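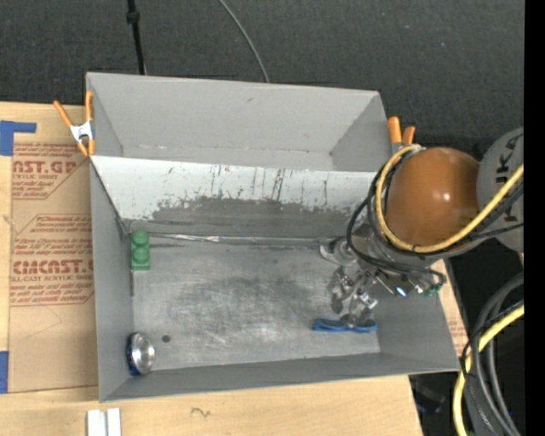
Conall Brennan @ Plandeo

My neighbor Noreen Tully rents out her parking spot, and she has taught me more about price elasticity than two semesters of sitting behind a tall guy in Intro Micro. A thread.

She used to charge $8 a day. The spot was always taken. She took this as proof that $8 was the right price. I took it as proof that she should try $9, and I was told to mind my own business.

Then in April the bakery next door put up its prices, and she went up too, out of what I can only call solidarity. $10. Still full every day.

So demand between 8 and 10 was pretty much flat as a wall. Same number of days sold, more money per day. Textbook inelastic, and she was insufferable.

Naturally she went to $20. The spot sat empty for most of a month, apart from one wedding guest who didn't read the sign.

What happened in between is the part students mix up. "Inelastic" doesn't get stamped on a product at birth. Demand for the same slab of concrete can be inelastic at one price and very elastic at another.

The garage on the corner charges $14. Under 14, she's a bargain. Over 14, she's a worse garage with a recycling bin in it. Substitutes do most of the work here.

Hemant Dubey replied to my last thread that elasticity is "just the slope." Hemant, I say this with love – no. Slope changes if you switch from dollars to cents. Elasticity doesn't, as it's percent over percent.

On a straight-line demand curve the slope is the same everywhere and the elasticity is different at every point. Draw one. High price end: elastic. Low price end: inelastic. I have watched 40 grown adults refuse to believe this on an exam.

Jayanthi Varma asks about time. Good question. Give people a week and they'll pay up and grumble. Give them a year and they buy a bike, or move, or finally meet the bus. Long run demand is usually more elastic.

Noreen is now at $13. Full again. She says she arrived at it by instinct, and I've decided to let her have it.

Next thread is cross-price elasticity, assuming the bakery is still speaking to me.

578 likes

Search Plandeo
Try "supply shock"

More from Conall Brennan
Why my gym wants me to stay home
Sunk costs and the terrible soup
Tax incidence, or who really pays for the bagel
Deadweight loss at the school raffle

Contact | © Plandeo | Back to top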